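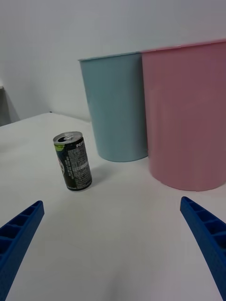 Figure 1. Light blue bucket and pink bucket, side by side on a white tabletop.

Where Does the Shower Water Go?
Final report, Household Resources seminar
Imke Weidemann, Pascual Ibarra, Noémie MacLeod
December 18, 2019

1. Background

Anyone who has lived in Górecki Hall knows the wait. You turn the handle to hot, you stand there in flip-flops, and you reconsider your morning class. All that time clean water is running down the drain. Our project set out to measure how much, and to see whether students would save it if given a bucket and a reason.

The idea came from Noémie's grandmother, who has watered her tomatoes this way every July for as long as Noémie can remember and was puzzled to hear it could earn college credit.

2. Method

We signed up 32 residents on three floors. Each person agreed to catch the cold water before a shower, read the level off a strip of tape marked in liters, and write it on the sheet by the door. The water then went to the courtyard planters or the mop sink.

Our original sheet asked for time, temperature, volume and mood. Mood was Pascual's idea. It was dropped in week two, when every entry said "cold."

3. Results

Over the full trial we logged 3158 liters. The third floor, farthest from the boiler, accounted for almost half. The first floor had so little to report that one resident, Radomír Skála, asked if he could be moved upstairs for the sake of science. Housing said no.

Participation dropped sharply during midterms and never fully came back. Several sheets also show identical numbers in identical handwriting for six days in a row. We left those out of the total, with regret, as they were our best numbers.

4. Problems

The tape peeled. We replaced it with permanent marker, which also came off, mostly on people's hands. Carrying a full bucket down two flights of stairs turned out to be a skill, and the stairwell carpet was not consulted.

5. Recommendations

Insulating the hot water pipe to the third floor would do more than any number of buckets. We have sent our figures to Zhenhua Guo in the housing office, who replied that the pipe is on a list. We asked to see the list and are waiting to hear back.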